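Tudell Striping Chalk, 40 lb Bag
Trurik Grounds Supply > Line Marking > Dry Powder

In stock
Ships on a pallet or by the bag
Bag weight: 40 lb
Color: white (we get asked)

Tudell is a fine white powder for putting temporary lines on grass, dirt, gravel and pavement. It goes down with a dry line marker, a shaker can, a coffee scoop or, if you have left it to the last minute, your hand. It stays put in a light breeze and leaves when it rains. If you want a line that will still be there when your kids have kids, you want paint, and we sell that two pages over.

What it's for

Ball fields, mostly. Also parking for the county fair, the start and finish of a fun run, the bit of lawn where the tent is supposed to go, and the outline of a patio you have been talking about since last May and would now like to argue about at full size. Landscapers buy it to mark out beds. Schools buy it for field day and then call us in a panic the following year, having used the last of it on a hopscotch court.

It is ground calcium carbonate, the same stuff as garden lime's quieter cousin. It won't burn grass at normal rates. Don't dump half a bag in one spot and then write to us about the spot.

Coverage

One bag does over 270 feet of line at a 4 inch width on mown grass, with the marker gate set halfway. Long grass eats powder, so mow first. Bare dirt takes less. Smooth concrete takes the least of all, and shows every wobble in your walk.

Using it on concrete and asphalt

Sweep first. Powder laid on grit rolls around like sugar on a countertop, and your crisp edge will be gone before you've put the lid back on the bucket. For straight runs, snap a string line and follow that instead of your instincts. For letters and curves, a squeeze bottle with the tip cut wide is easier to steer than any wheeled marker we have tried, the expensive one included.
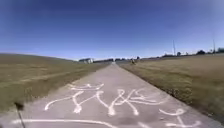
If you want writing to be legible from a distance, make it bigger than feels reasonable, then stretch it. Anybody coming toward it on foot or on a bike sees it at a low angle, and a nice square letter turns into a squashed one. Road crews make theirs tall and skinny for this reason. Sketch it lightly, walk back 40 paces, look, and fix it before you commit to the thick version.

To remove it, sweep up what you can and hose off the rest. On rough or unsealed concrete a pale ghost may hang around for a week or two. A stiff brush and a little dish soap will hurry it along.

What it won't do

It won't stick to wet ground in any way you'd be proud of. It won't survive sprinklers, so find out when yours come on (ours come on at 5 a.m., as we learned with a full soccer field on the ground). It won't turn into liquid marker by adding water, though people keep trying. You get something like pancake batter and a ruined sprayer.

Which marker?

The Pilkington two-wheel is our everyday pick. The hopper takes about half a bag without complaining, the gate adjusts by thumb, and it weighs 13 lb empty. Its one bad habit is a squeak in the left wheel, which a drop of oil cures until it doesn't.

The Nandska four-wheel tracks straighter and costs more. If you stripe every week, get that. If you stripe twice a year, get the Pilkington and spend the difference on lunch.

Storage

Keep it dry and off the floor. An opened bag will pull damp out of the air and set into a single large object shaped like a bag. Small lumps can be pushed through a kitchen sieve. Use an old one and don't put it back in the drawer.

Handling

It's dusty. Wear a mask and glasses when filling, stand upwind, and leave the black jacket in the truck.

Shipping and returns

Unopened bags can come back within the month, freight at your expense. Opened bags are yours. Local pickup is at the side door; ring the bell twice, the first ring is mostly ignored.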